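Section 4: Setting up the play kitchen with a real (retired) microwave

If you've followed me through sections 1 to 3 you'll have your Mulleveo play food sorted, your shelf up and your little tea towels hemmed. Now for my favourite bit, which is giving the children a proper microwave to open and shut! Cardboard ones are lovely for a week and then the door comes off. A real one with two chunky knobs on the front will take years of slamming, and the knobs are far more fun to twiddle than a flat panel of buttons.

Before you start

You'll need a small knob-type microwave, a low sturdy table (mine are both Zandeck, the round one and the rectangular one, but anything that doesn't wobble will do), a damp cloth, a bit of washing-up liquid and a box of pretend food.

CAUTION: the microwave is for pretending only. Never take the casing off, not even to "make it safe". There are parts inside that can hold a charge long after the plug has been pulled. If yours has been dropped or the door is cracked, take it to the tip and find another.

4.1 Choosing the spot

1. Pick a corner or a bit of wall where nobody has to squeeze past. Children stand back further than you'd think when they open the door.
2. Put the table down and lean on it with both hands. If it rocks, sort that out now (folded card under a foot is fine).
3. Lift the microwave on with a helper. They're heavier at one side than the other, and the first time I did it alone I very nearly lost a toe.
4. Push it back so the feet are well inside the edge of the table, and then open the door all the way to check nothing tips.

Note: a round table looks sweet but gives you less room at the corners of the oven. Turn it until all 4 feet are sitting properly on the wood.

4.2 Cleaning and checking

1. Take out the glass plate and the little roller ring and put them away in a cupboard. Glass and three-year-olds, no thank you.
2. Wipe the inside with warm soapy water and dry it well.
3. Run a finger round the door edge for sharp bits.
4. Turn both knobs to zero.

4.3 Cables and floor

I'm a terror for leaving leads about while I'm setting up, so I now do this as a step of its own and I won't let anyone start playing until it's finished.
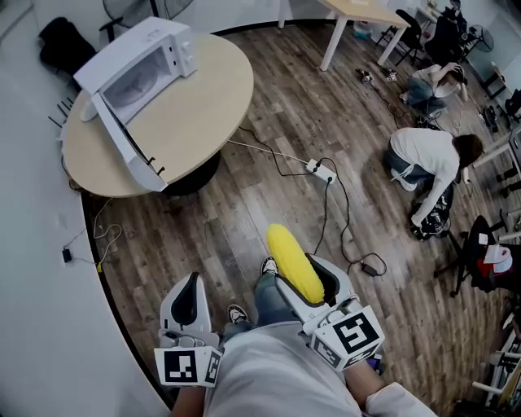
Cables want dealing with before the food comes out, and I include every charger and extension lead in that, whatever it belongs to. A power strip in the middle of the floor, like the white one here with a black cable running to it from the microwave table, is right where small feet will go. The yellow corn on the cob can wait its turn! Switch off at the wall, pull the plugs, and work through it like this:

1. Unplug the microwave and tie its lead up behind it with a soft strap, plug and all.
2. Coil any extension leads and put them on a high shelf.
3. Follow thin charger leads along the skirting with your hand, as they're easy to miss against a pale wall.
4. Move standing fans and desk fans out of reach, or into another room altogether.

CAUTION: if you need a lamp or a fan running while the children play, plug it straight into a wall socket behind furniture.

4.4 Stocking it

Eight pieces of food is plenty to begin with. I once tipped the whole Allus bumper box in, all 100 bits, and they just shovelled it about. Start with big shapes that are easy to grab, add a plastic plate or two, and keep the rest in a tub under the other table for swapping over when they get bored.

Next up is section 5, the Hosseinzadeh sink unit, and you'll want a screwdriver for that one.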